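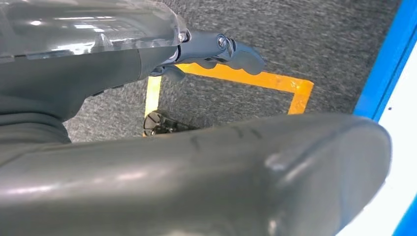
Wrist camera view, gripper over the taped pick area.

From: Ailbhe Dunne
To: arm-club list
Subject: Re: [arm-club] Wrist view, pick area and the missed grasps

Replies inline. I have trimmed the parts of Stitik's message that were settled on Thursday. The picture at the top of this message is from the wrist camera at the current home pose.

Stitik wrote:
> I went through the log from the last session. 92 attempts, 30 of them
> missed on the first close. Most of the misses are on the side of the
> box nearest the base. The detector reports the object every time, so I
> don't think it is the detector. I think the arm is covering part of the
> area and we are taking the position from whatever is left showing.

Agreed. Look at the near edge of the tape. The rounded link takes up the whole lower part of the view and hides part of the rectangle, and the small dark object in the near left corner only shows its upper portion. The detector will draw a box around that upper portion and report its center. The center of the visible part is not the center of the object, and the error always has the same sign: away from the link. That matches the direction you gave for the misses.

I checked this against the log by sorting the attempts on reported position instead of on time. The misses bunch up along one side. When I sorted on time they looked random, which is probably why we spent two weeks on the gripper.

> Can we just mask out the link? It is always in the same spot in the
> image for a given pose.

We can mask it, and we should, but a mask alone does not fix the position. It only tells us that a detection touching the mask is not to be trusted. I would handle it this way:

1. Build one mask per search pose. Leave a margin along the upper curve of the link. The surface is slightly glossy, and the highlights move when the overhead lights change.
2. If a detection touches the mask, do not grasp. Mark it as partial.
3. On a partial, move to the second search pose and look again.
4. Grasp only on a detection that is clear of the mask.

Step 3 costs time. At the Rostness meet we get 3 minutes per run, so I would limit it to one second look per object. If it is still partial after that, skip it and come back at the end of the run.

> Second thing. Do we want to keep the clear cover on? I get false edges
> from it.

Keep it on. The cover is part of the inspection list for the meet and we will have to run with it anyway, so there is no point in tuning without it. The glare is bad, I admit. There are white streaks all along it in the top left, and some of them are brighter than anything on the floor. Include the cover in the mask as well. It does not overlap any part of the pick area that we need, so nothing is lost by blanking the whole thing out to its rounded end.

The one exception would be if we changed the home pose enough for the cover to come down over the tape. Please do not do that without posting here first.

> Third. The tape corners. Quinlan wants to use them to fix the frame of
> reference at the start of each run. I think that only works if we can
> see all four.

It works with fewer than four if we know which ones we have. From the home pose, the far right corner is clean. The yellow against the gray carpet is easy to separate, and a plain color threshold gets it without much trouble. The strip running down the left side is usable as a line until the link covers it. I would fit lines to the strips and intersect them, and not look for corners directly. The tape is slightly worn at the edges, so a corner detector puts points in places where there is only a nick in the tape.

Two cautions for Quinlan:

– The gripper fingers sit over the tape in this pose, and the lower finger segment hangs close to it. Fit the lines on the parts well away from the fingers, or mask the fingers too.
– The blue frame with the white panel on the right is not a reference. It may be tempting, since it is the most saturated thing in the view, but it will not be there at Rostness. The same goes for the small dark speck on the panel, which the blob finder likes. Crop the image before the blue starts.

> Last thing, the carpet. Do we need to worry about the speckle?

Not at the resolution we run the detector at. At full resolution it adds noise to the edge map. A small blur takes care of it. I tried the blur at the three settings in the shared config and the middle one was good enough. If you go higher the tape edges get soft and the line fit starts to wander.

On the gripper itself: I do not want any more changes to the fingers until the mask is in. We have already swapped the finger pads once and changed the closing speed twice, and the log from before those changes has the same bunching as the log from after. If the misses on the near side go away with the mask and the far side stays as it is, we leave the hardware alone.

For those who were not at the last session, the test I would like to run next is:

– Same objects, same start pose, same lighting as last time.
– 92 attempts again, so that the two logs can be compared line by line.
– Object positions from the Kolbridge sheet, in the order printed. Please do not reorder them to save walking.
– Log the partial flag even when the grasp works.

I have put the mask code on a branch called near-side. It reads the pose name from the config and loads the matching mask file. If there is no mask for a pose it stops with an error. That is on purpose – running with the wrong mask is worse than not running.

Open items:

Stitik: record the second search pose and post the joint values.
Quinlan: line fit on the tape, cropped as above.
Me: masks for both poses once the joint values are posted.

The room is booked from 4:30 on Thursday. The arm needs to be homed before anyone saves a pose, please check the status line first.

Ailbhe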